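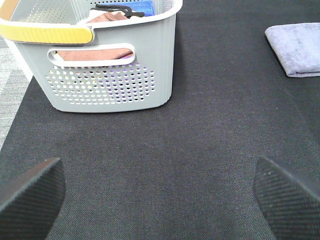

Fasting before communion – do you still do it?

Started by tindle_bell

We've had a new rota at church since May and the main service has moved from 9 to half past eleven. I was brought up to eat nothing before receiving, full stop, and my gran would have had a fit at so much as a biscuit. That was fine when I was home by half ten. Now I'm light-headed by the second hymn and last time I had to sit down during the creed, which made the whole row look at me. What does everyone else do? I'm Anglican, on the high side, if that matters.

quirewren wrote:
I gave it up years ago after a funny turn on the chancel step. Tea and toast at seven and I don't feel any less prepared. I do keep the time between breakfast and church quiet, no radio, no phone, and I think that does more for me than an empty stomach ever did.

Horkeo wrote:
Going to disagree with quirewren a bit. The hunger is part of it for me. I'm meant to turn up wanting something. When I had breakfast first I found I was treating the service like any other appointment. I know it isn't for everyone, and if you're fainting then obviously eat! But I wouldn't drop it just because it's got harder.

oldpsalter591 wrote:
Roman Catholic here, so ours is an hour before receiving, and water and medicine don't count. My mother remembered it from midnight. She did it with 3 small children and a mile and a half's walk and said she mostly prayed for it to be over. I've never been convinced that was good for her soul.

Horkeo wrote:
Maybe not, but she remembered it all her life. I can't remember a single thing about most of the mornings I've had porridge.

quirewren wrote:
That's a bit unfair on porridge. And remembering being miserable isn't the same as prayer, surely? I was miserable on that step and all I thought about was the floor.

tindle_bell wrote:
Thanks all, this is helpful, even the porridge. I should say I'm on tablets that are supposed to go down with food, so I've been taking them late, and I suspect that's half the trouble.

oldpsalter591 wrote:
Then take them on time with something to eat, please. Have a word with your priest if it's on your conscience, mine was very kind when I asked about Lent after my operation.

Horkeo wrote:
Agree with that completely. Tablets first. You could always give up something else that morning – I've got a friend who skips sugar in her tea until after the blessing.
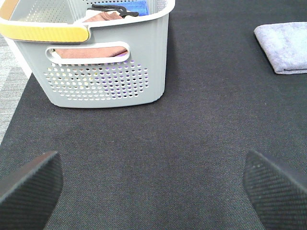

More threads in Prayer and Practice

Keeping a prayer notebook (40 replies)
Evening prayer on your own, aloud or silent?
Which psalms do you know by heart?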